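这份报告写得比老师要求的晚了一点,也长了一点。我们小组三个人从九月选题开始,到 2019年11月交稿,做的是同一件事:在仿真里给一只实验台机械臂攒示范数据,让它学会按按钮和搬孔板。训练模型的部分在另一组同学的报告里,我们主要讲数据是怎么一条一条来的,顺便把走过的弯路也记下来,给明年接手的同学省点时间。

# 仿真实验台示范数据的采集

课程项目报告,Kinuncombe 小组

## 一、为什么要做这件事

选题的时候,我们本来想做的是真机。系里的 Ehsan Dehghan 老师听完我们的设想,没有直接反对,只是问了一句:你们打算让机械臂撞坏几块孔板才开始学?我们三个人回去算了算自己的课表,再想想实验室能用的时段,第二周就老老实实改成了仿真。

改成仿真以后,问题换了个样子。仿真里孔板撞飞了重置一下就好,可是“什么样的示范算好示范”这件事并没有因此变简单。学习系统看到什么就学什么,操作的人在按钮前面犹豫一下,它也会跟着学会犹豫。我们一开始把九成力气都花在搭场景上,后来才慢慢发现,真正费时间的是让几个人的操作习惯变得像一个人。

我们用的仿真程序是学长留下来的,组里一直叫它 Hajdu,后来我们自己写的录制工具就接着起名叫 Movura。Fotcombe 是打标和检查用的小网页,名字没有什么来历,是建仓库那天随手敲的。下文都直接用这几个名字。

## 二、两类任务

第一类任务叫“按钮”。台面上有一块白色的控制面板,上面有一个绿色的圆按钮,机械臂要从随机的起始姿态出发,把夹爪移到按钮上方,对准、下压、抬起。听上去再简单不过了,我们也是抱着“先拿个简单的练练手”的心情开始的,结果它成了改动次数最多的任务。

第二类任务叫“搬板”。白色孔板放在 N 开头的位置,要搬到指定的 LP 位置上。每一条示范开始的时候,Movura 会抽一对起点和终点,显示在操作者的屏幕上方,操作者照着做就行。

两类任务共用一张台子、一只机械臂,动作的记录格式也一样。这样训练组的同学只需要写一遍读取代码,我们改格式的时候也只会被一组人抱怨。

## 三、腕部视角

相机怎么放,我们讨论了很久。最早的版本只有一个从高处看台面的固定相机,搬板还过得去,按按钮就不行了:夹爪一降下来,正好把按钮挡得严严实实,操作者只能凭感觉往下按。后来我们在腕部加了一个鱼眼相机,视野很宽,夹爪和按钮可以同时看见,连台子外面的地面和柜子也一起收进来了。

鱼眼画面四角是黑的,直线到了边上会弯。组里有人提议先把畸变校正掉再存盘,我们也真的写了校正的代码,跑了一个下午之后还是放弃了。校正以后边缘的像素被拉得很糊,而训练组说他们的网络并不介意线是直的还是弯的,原样给就好。颗粒噪声也保留了下来,太干净的图像以后换到真实相机上多半要吃亏。

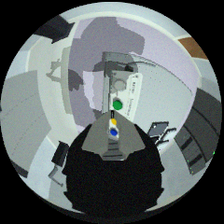
定下相机之后,接下来的麻烦在操作的人身上。我们三个人操作的手感差别很大。我喜欢先快速移到大概的位置,然后停下来慢慢修;另一位同学从头到尾一个速度,像在端一碗很满的汤;第三位同学常常按完以后还要在原地晃一晃,确认自己真的按到了。单独看,每个人的示范都是成功的,放在一起训练就很尴尬,模型在按钮上方不知道该学谁,训练组给我们看的早期结果里,夹爪会在那里小幅度地来回摆。

于是我们坐下来写了一份操作约定,贴在 Movura 的开始页面上,每次录制之前都要看一遍:

- 接近阶段尽量走一条顺的线,中途不要折返。
- 到了按钮上方可以停,最多停两秒,再长就放弃这一条重来。
- 下压只按一次。没按到也算失败,照实标失败。
- 抬起以后马上结束录制,不要在原地晃。

最后一条写上去的时候,那位爱晃的同学抗议了一下,后来他自己变成了执行得最认真的人,还会替别人掐时间。

约定生效以后,旧数据怎么处理又成了问题。我们舍不得全扔,就把它们单独放进一个目录,说明里写清楚是约定之前录的,用不用由训练组决定。据我所知他们没有用,不过也没有删,我们心里稍微好受一点。

## 四、手动录制和脚本录制

手动录制用的是一个普通的游戏手柄。左摇杆管平面移动,右摇杆管高低和旋转,扳机管夹爪开合。刚开始的几天大家的手都很酸,动作也生硬,那几天的数据质量明显差一截。给后来人的建议是,先让每个操作者不录制地玩上一个小时,玩到不用低头看手柄为止,再开始算数。

光靠手动是攒不够的。搬板任务的起点和终点组合多,每种组合又都要有足够的例子,我们就写了一个脚本来生成一部分。脚本知道每个板位的准确坐标,按照“移到上方、下降、夹住、抬起、平移、放下”的顺序走,每一段的目标点加一点随机偏移,速度也随机变一变。

脚本的好处是不会累,半夜也能跑。坏处也很明显,它太顺利了。它几乎从不走偏,所以模型也见不到走偏以后该怎么救回来。Ehsan Dehghan 老师看了我们的曲线以后建议故意加扰动:在平移的中途把机械臂推开一小段,再让脚本自己回到路线上。我们照做了,并且在数据里给被推开的那几帧加了标记,训练的时候可以选择跳过,只学恢复的部分。这个改动花了整整一个周末,可能是整个项目里我们最满意的一个周末。

到截止的时候,一共收下 2,370 条示范,其中超过 1,000 条是脚本生成的,剩下的是我们三个人用手柄一条一条录的。说实话,录到后面几乎闭着眼睛都知道按钮在哪里,这本身又成了一个问题,所以最后几批我们把面板的位置和朝向的随机范围调大了,逼着自己重新去看画面。

## 五、板位的编号

搬板任务里让我们吃过最大苦头的是编号。台面上每个板位旁边都立着一张小白牌,白孔板那一列是 N1 到 N3,旁边深色的那一列是 LP1 到 LP4。如果从远到近读过来,左边一列的顺序是 N3、N1、N2,右边一列是 LP4、LP2、LP1、LP3,并不按数字大小排。

这个排法是有意设的。早期版本按顺序排,模型学得飞快,我们高兴了两天,后来换了一下牌子的位置再测,它照样往老地方送,牌子根本没有看。它只记住了任务编号和位置的对应关系。从那以后,Hajdu 每次重置都会把牌子打乱,脚本和操作者都要先对一遍牌子才能动手。

打乱以后人也开始犯错了。录一个下午,眼睛一花,就会把 LP2 当成习惯里的“第二个”,其实它在别的地方。为了方便核对,我们在每条示范的开头存一张高处相机的静态图,台面、两列板位和机械臂的底座都在里面,检查的人先看图上的牌子,再看终点对不对。
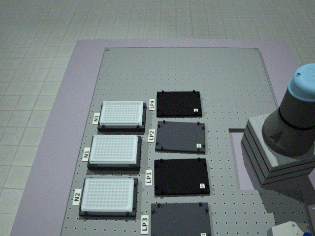
## 六、检查与剔除

每一条示范在入库之前都要过两道检查。

**自动检查。** 程序先看有没有丢帧、动作数值有没有突变、开始和结束的状态是否完整。按钮任务还要看按钮的接触信号和标注的成败是否一致,搬板任务看孔板最后的位置和指定的 LP 是不是同一个。

**人工检查。** 自动检查通过的示范进入 Fotcombe,由没有参与录制的另一位组员来看。页面上并排播放腕部视角和高处视角,下面是几个按键:通过、剔除、拿不准。拿不准的攒到周会上三个人一起看。

我们原来以为自动检查已经够严了,人工那一道只是走个形式。结果人工检查又剔掉了 57 条,剔除的原因五花八门,常见的有下面几种:

| 原因 | 常出现在 | 处理 |
|---|---|---|
| 夹爪擦到旁边的板位角柱 | 搬板,手动 | 剔除 |
| 放下之后又推了一下才到位 | 搬板,手动 | 剔除,转存到“恢复”目录 |
| 按到了按钮的边缘,接触信号时有时无 | 按钮,两种都有 | 剔除 |
| 路线中途明显折返 | 按钮,手动 | 剔除 |
| 孔板穿过角柱的一小部分 | 搬板,脚本 | 剔除,并修碰撞模型 |

最后一种最让人脸红。角柱的碰撞体比看上去的小了一圈,脚本从斜上方放板的时候,板子会从角柱里面穿过去,然后稳稳当当地坐好,所有的自动指标都是绿的。修好碰撞模型以后,我们把之前用脚本生成的搬板数据全部重跑了一遍,前面给出的总数是重跑之后的数字。

周会上看“拿不准”的那几段,往往是一周里最热闹的时候。为了一次停顿到底算犹豫还是算对准,三个人能争上很久。后来我们学乖了,把争过的例子连同结论一起存下来,做成一个小小的参考集,下次遇到类似的就翻出来比一比。这个参考集没有写进最初的计划,但现在回头看,它大概是最值得交给下一届的东西。

## 七、还没有做好的地方

光照变化做得太少。我们只调了主光源的方向和强度,阴影会跟着移动,颜色几乎不变。真实实验室到了傍晚是另一种颜色,这一点训练组也提过。

搬板任务的失败例子不够。手动操作的时候大家都想成功,失败了会下意识按重录,虽然约定里写了要照实标,执行得还是不够好。下次也许应该把重录键藏得深一点。

还有时间对齐。两个相机和手柄输入的时间戳在绝大多数时候是一致的,机器负载高的时候高处相机会慢一帧。我们在说明文件里写明了检测的方法,但没有从根上解决,因为那需要动 Hajdu 的渲染循环,而我们当中没有人敢在交稿前两周去碰它。

## 八、交接说明

数据按任务分目录,每条示范一个文件夹,里面有两路视频、动作序列、开头的静态图和一个写着来源、操作者代号、检查结果的小文件。操作者只用代号,不写名字。

想继续录的同学请先读 Movura 里的操作约定,再看参考集,然后才拿手柄。手柄放在三楼机房靠窗那个柜子的抽屉里,右摇杆有一点漂,开始之前校准一下。脚本的随机种子都存在各自的小文件里,重跑能得到一样的轨迹;如果得不到,多半是碰撞模型的版本不对,请换成修过角柱的那一版。

谢谢 Ehsan Dehghan 老师每周听我们啰嗦,也谢谢训练组的同学在我们三次更改数据格式以后还愿意跟我们一起吃饭。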